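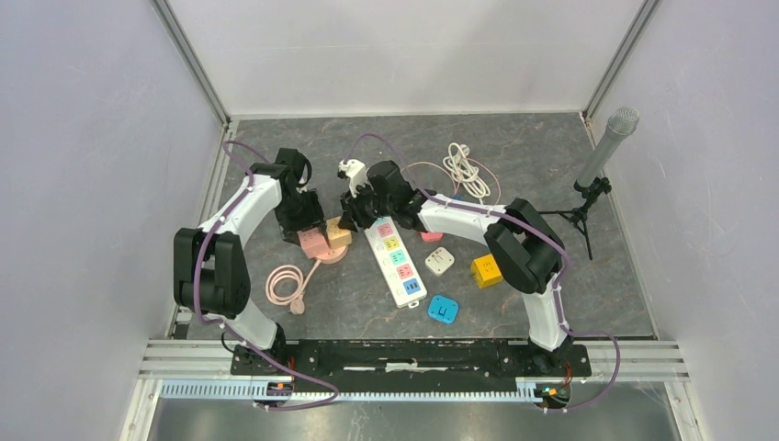
Two arms and a pink block on a dark grey worktop.

Handout 4: Position sizing and stop orders

Last week covered support and resistance. This handout deals with how much to trade once a level has been chosen. Bring a calculator to the seminar.

Start with the account balance and the share of it you are prepared to lose on one trade. On the practice platform, Tosh, every student account opens with £2,000. At 2 per cent, the most you may lose on a single position is £40.

Next, measure the distance from entry to stop. If you buy Kultilow at 395p and place the stop at 375p, the risk is 20p a share. Divide £40 by 20p and you get 200 shares, costing £790 before charges.
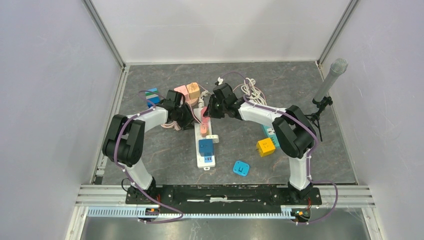 A stop order becomes a market order when its trigger price is reached, so the fill may be worse than the trigger. Gaps at the open are the usual cause. A stop-limit order sets a worst acceptable price but may not fill at all. Think of orders on one account as plugs on a shared power strip, like the long white one on the table: each draws on the same supply. Add up the risk on all open positions before placing another. The course limit is 6 per cent in total.

Exercises
1. Grukon is bought at 150p with a stop at 142p. Find the position size.
2. Repeat for Fokov, short at 88p, stop at 93p.
3. Grukon opens at 136p. Work out the loss if the stop fills there.

Answers go up in August.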